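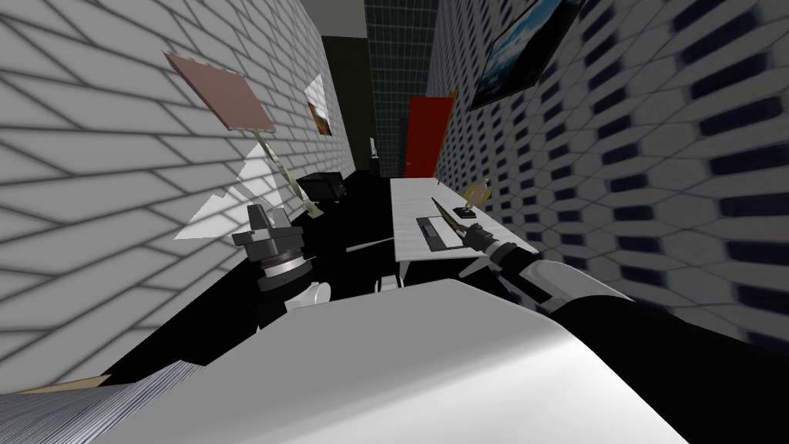

Two arms in a long, narrow room.

So I went to the volunteer thank-you supper at the Cherkaoui Center last night, and I'm still full, and I want to get this down before I forget half of it.

If you're new around here (hi!), the Cherkaoui Center is the old shoe warehouse on the east side of Midinport. It opened as a place to get help with forms. Immigration forms, school forms, the water bill that makes no sense. That was all it did for the first year. Then Joyce Bakilana started bringing a pot of beans on form nights, and people stopped leaving when their paperwork was finished, and somehow that became the Thursday-less, any-night-you-like supper club we have now. There's no set evening. You look for the lamp in the window.

I started going in July, mostly out of nosiness. I'd lived six blocks away for years and couldn't have named a single family on that side of the rail line, which I'm a little ashamed of. Joyce handed me an apron before I'd finished saying my name. I peeled carrots next to a man who used to teach geometry and a teenager who wanted to argue about soccer with both of us, and I went home smelling of onions and very happy.
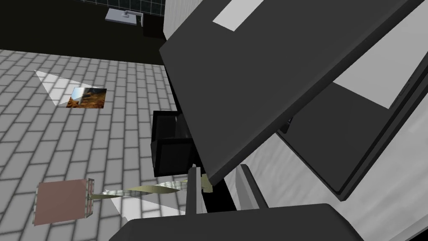 What Joyce said

She hates speeches, so hers was short. She read one number off an envelope: 3,302 plates served since the beans. Then she talked about her mother, who kept a spare chair at the table back home and got cross if anybody put a coat on it. She said she's been trying to keep that chair free ever since, and that the center is a lot of chairs. I cried into my rice. The geometry teacher passed me a napkin without looking up, bless him.

After that she moved right on to the roof, because that's Joyce. The leak over the back hallway has gotten worse, and the patch will cost $400. We passed a salad bowl and got almost $300 before dessert! So we're close. If you've got a few dollars, drop them at the front desk in the evening, any time after 6, and ask for a receipt.

She could also use:

- rides for the older folks who live up the hill
- someone who reads Portuguese well enough to check the school letters
- big pots with lids (we have pots, we have lids, they don't match)

I signed up for rides. My car is small and there's dog hair in it, but I've been promised that no one will mind. First pickup is next week and I'm already worrying about where to park on that hill.
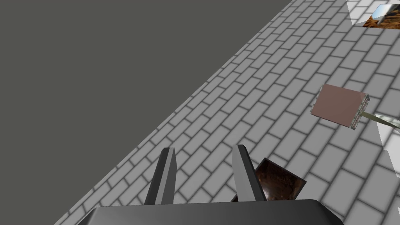
Gripper over the tiles.

I'll post Joyce's bean recipe once she lets me have it. So far she says the amounts are "enough" and "some more," so I may have to go stand behind her with a measuring cup.

We use cookies to remember your settings and see which posts get read. By staying on this blog you agree to this. Accept | Manage choices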